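Can a robot hang up the laundry yet? 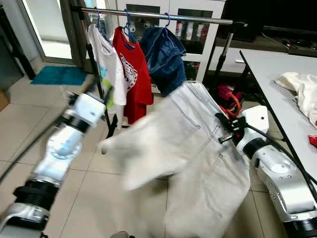 Asked by Kastura, new member
Jun 25, 2024

I have a small guest house and 20 hangers to fill each morning. Can a machine do it? T-shirts I can believe, but jeans are heavy and they swing when the gripper has them by the waistband.

Marty
Not yet, I think. Holding is solved - the hanger is the difficult part.

Nerero
no. buy more hangers

Clurnstead
Ask again in September. I would trust it with trousers on a bar, slowly, but not with shirts.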